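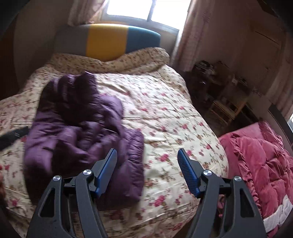 Floral bedspread and three-color headboard, bedroom under the window.

Plumdale > Quilt Circle > Minutes > April

Minutes, April meeting, Skeltside Hall, 7 p.m.
Chair: Flora MacRitchie. Notes: Heledd Maddocks.

Last month's minutes were read and passed.

Raffle quilt: The top is finished and it looks wonderful! Flora has 201 tickets sold already, out of 1000 printed, so please keep going. Backing fabric still to be picked, and Heledd will bring swatches.

Money: $1165 in the account after hall rent.

Spring show: Vaughan has offered us six tables again (thank you!!). Agreed to put florals along the front this year and baby quilts by the door. Setup from 8 a.m.

Hand quilting night: Lots of excitement about this one. Beginners welcome, bring a hoop and a thimble.

Next meeting in May, same time. Flora to bring the urn.

14 shares | 2 comments

patchpenny: Can I still get raffle tickets by mail?

Joan in Plumdale: So looking forward to hand quilting night! I have two spare hoops if anyone needs one.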